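21 de febrero de 2019

Apuntes rápidos de la semana, que si no los escribo hoy no los escribo. Va de teleoperar el brazo en la cocina simulada y de por qué sigo grabando demostraciones a mano cuando podría estar durmiendo.

Resumen para quien llegue nuevo: el proyecto se llama Metum. Tareas de encimera. Coger, dejar, volcar, verter. Yo muevo el brazo con un mando en la mano derecha, el simulador guarda la trayectoria y las cámaras, y luego una política intenta copiarme. A veces me copia demasiado bien, dudas incluidas.

Llevo 48 demos buenas. Quería 200 antes de cerrar el mes. No llego, ya lo digo.

## El tema de las dudas

Esto es lo que más me ha costado aprender. Si me paro encima de un objeto a pensar, la política también se para. Se queda ahí colgada, con la pinza abierta, y no baja. Estuve toda una tarde buscando el fallo en el control y el fallo era yo. Ahora decido antes de darle a grabar: qué objeto, por qué lado, dónde lo dejo. Lo digo en voz alta si hace falta. En casa ya nadie pregunta.

El peor sitio para esto es justo la aproximación desde arriba, con los dedos abiertos y la pieza debajo. Hay mil correcciones pequeñas posibles y todas parecen buenas. La mesa además está llena: tostadora roja, vaso alto, salero, cuchillo, cucharas, el espray. Lo de llenarla es a propósito, con la encimera limpia todo sale y no aprendes nada.

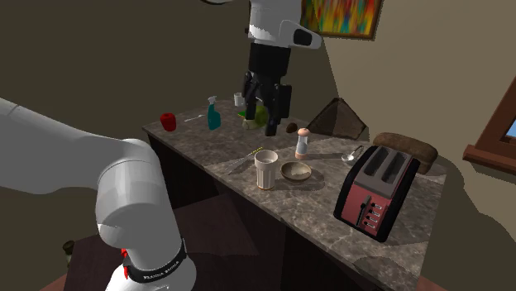 ¿Cuántas demostraciones hacen falta para una tarea así?

Depende de lo parecidas que sean entre sí; con 30 limpias, grabadas por la misma mano y en el mismo orden, me ha ido mejor que con un montón de versiones distintas.

Lo de "la misma mano" lo digo en serio. Probé a mezclar las mías con un paquete viejo grabado con otro mando (el Fidero, que va por velocidad y no por posición) y el resultado era un brazo con dos personalidades. Arrancaba suave y a mitad de camino pegaba un tirón. Tirado a la basura todo el paquete. Bueno, a una carpeta que se llama "basura", que no es lo mismo.

Cosas que hago ahora y antes no:

- Borro la demo si corrijo más de una vez el agarre. Sin pena.
- Muevo los objetos entre toma y toma, poco, un par de dedos.
- Empiezo siempre desde la misma postura del brazo.
- Corto los segundos muertos del principio. El script es cutre pero va.
- Descanso. A partir de la hora la muñeca hace cosas raras y se nota en las curvas.

## Verter, volcar, inclinar

Aquí me lio siempre. Coger algo es un problema de llegar a un sitio. Inclinarlo sobre un cuenco es otra cosa: importa el ángulo, importa la boca de la pieza, y la cámara de lejos no me enseña ninguna de las dos. Con la vista general creo que estoy dentro y estoy fuera. O al revés – que también pasa.

Solución: ventana de cerca abierta siempre, en grande, y la general en pequeñito. Al principio marea un poco, porque se te mueve la encimera entera cuando mueves la mano. A los dos días ya no. Con la pieza facetada es donde más lo agradezco, la boca estrecha tiene el borde anaranjado y me guío por él: cuando lo veo dentro del cerco del cuenco, giro. Antes no. Regla tonta, pero es una regla y la cumplo igual en todas las demos, que es de lo que se trata.

También ayuda agarrar por el cuerpo ancho y no por la punta. Si la cojo por la punta los dedos me tapan justo lo que necesito ver. 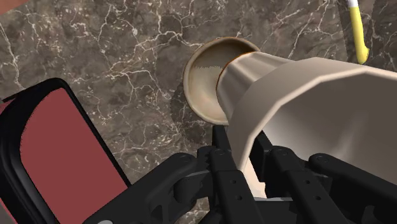
*Vlček*

Sigo, que me he ido a por café.

El control. En noviembre cambié el mapeo del mando y no lo conté por aquí. Antes un giro de muñeca mío era un giro igual del brazo. Sonaba lógico. Pero mi muñeca no da para tanto y acababa la demo con el codo en la oreja. Ahora hay un botón de "embrague": lo suelto, recoloco la mano, lo aprieto y sigo desde donde estaba. El brazo ni se entera. Lo malo es que cada embrague mete una pausa, y vuelta al tema de las dudas. Así que recorto esas pausas después, con cuidado de no dejar un salto en la trayectoria – la primera versión los dejaba y la política salía nerviosa perdida.

Lo del guardado: ojo con Tredik, el formateador que uso para pasar las grabaciones a episodios. Si el episodio pasa de 3000 pasos lo parte en dos sin avisar. Sin avisar!! Tenía demos que terminaban a medio giro y otras que empezaban con la pieza ya en la pinza, como si hubiera aparecido ahí. Lo he descubierto mirando una por una. Ahora comprubo la longitud antes de convertir y fuera.

Pendiente:

- Probar a grabar lento y acelerar luego. Me da que los contactos quedan mal, pero hay que verlo.
- Cambiar las luces entre episodios. Las sombras en la piedra son siempre las mismas y me huele que la política se agarra a ellas.
- Una vista de muñeca para todas las tareas, no solo para las de inclinar.
- Apuntar en un fichero por qué descarto cada demo. Ahora está en mi cabeza y mi cabeza no tiene copia de seguridad.

Lo de las luces es lo primero. Si el fin de semana saco un rato lo lanzo por la noche y el lunes pongo curvas.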